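Stories > Short Fiction > Grumbridge Robotics Club

Trial 652

The Grumbridge club had 12 members and one arm, which they called Asness. The task for the June meet was to lift a bowl by its rim and set it down 15 inches away.

Trial 652 began at the usual offset. The log gave the grip width, the wrist angle and the word "hold." 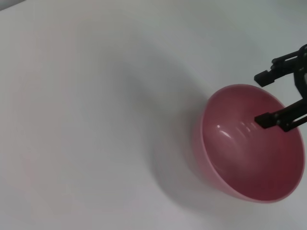 The captain lowered the speed limit and typed the command again. Asness did not move. A new line came up in the log — one no member had written.

"Rim located. Which side do you want?"

The captain read it twice, then typed "left."

Contact: stories desk | © Stergiou Press | Back to top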